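Small arm for the bench, what did you leave out of the budget?

condameck_bench
Posted in Buying and Planning, September

We have approval for one light arm with a two-sided gripper, for sorting and kitting small stuff. The arm price is settled. What I need help with is everything else. The Pultham quote lists 762 for spare fingers and cables and 622 for a second table. Finance wants one number and I would like to ask only once.

Lưu
Cut the second table for now. Put the money in fingers. We went through 8 sets in our first year, mostly from people teaching points too low.

peltstead4
Disagree on the table. If the controller, the monitor and everyone's coffee end up on the arm's table, you lose the reach you paid for. Buy it up front. 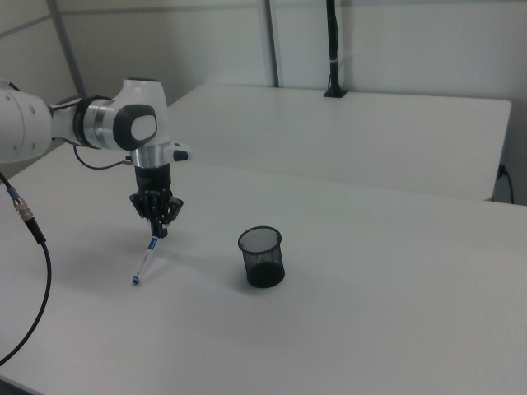 condameck_bench
Cable routing is the line I can't price. Pultham left it off and our electrician wants a drawing first. Right now I have a guess of almost 255 for clips, sleeves and a strain relief. Look at the cable on the left, the one with the metal connector. It hangs in a long curve down past the table edge, and I would want that tied back before anyone leans a cart on it. The short loop by the wrist I would leave alone. Does that sound high or low?

peltstead4
Low if you count labor, fine if you do it yourselves. Leave slack for the full reach of the arm, then clip. Don't sleeve anything until you have run every program you plan to run.

Lưu
Agree with leaving the wrist loop. Also ask what parts you will really pick. A marker at a slant like that one is easy to get hold of and hard to stand up in a cup. If your parts are thin and round, budget for a second set of fingertips with a groove. Flat ones let them roll.

peltstead4
Or spend nothing and make a slotted tray so the parts all face one way. We never bought the grooved tips.

Lưu
Works if your parts are all one size. Ours weren't.

condameck_bench
Ours are three sizes, so I'll ask for a price on both. Keeping the table in. Taking one set of fingers out of the spares and putting that toward cable work. Will post the revised quote when Pultham sends it back.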